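The Lockwood Minibus - Self-Drive or With Me at the Wheel

I bought the Lockwood for airport runs and it's turned into the one everybody asks for by name! She's a 9 seater with a proper high roof, so you can stand up and sort your coat out without folding yourself in half, and the back row has more legroom than the middle one (tall folks, call dibs early). Two sliding doors, air conditioning front and rear, and a step that comes down low enough for my mother, who is picky about steps.

Luggage goes behind the back row. I've had nine people's carry-ons in there plus a cello, but if everybody's bringing a big suitcase, tell me when you book and I'll hitch up the trailer. It's free within Brotdale and a small charge past Vostthorpe. 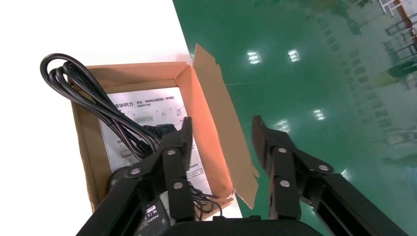
Now, prices. With a driver - that's me, or Colin Furnival if I'm already out - it's a two hour minimum, and the clock starts when we pull up at your door, so take your time getting ready but maybe not that much time. Self-drive is by the day, pickup from 8 a.m., and you'll need to be 25 or over with a clean license. Bring her back with the tank where you found it and we're good.

Phone chargers at every row, a cooler up front if you ask for one, and music from whatever phone you like. Snacks are fine, red wine is not (I love you all, but the seats are cream). Car seats and boosters can go in too, just give me the kids' ages ahead of time.

December fills up fast with the Stakimcombe lights tours, so grab your evening early! Call or text and ask for Mylene Javier, or leave a message with Lacey Rudd in the office, extension 1146. She'll get your pickup address and I'll call you back that same night, usually after 7 p.m. when I'm parked.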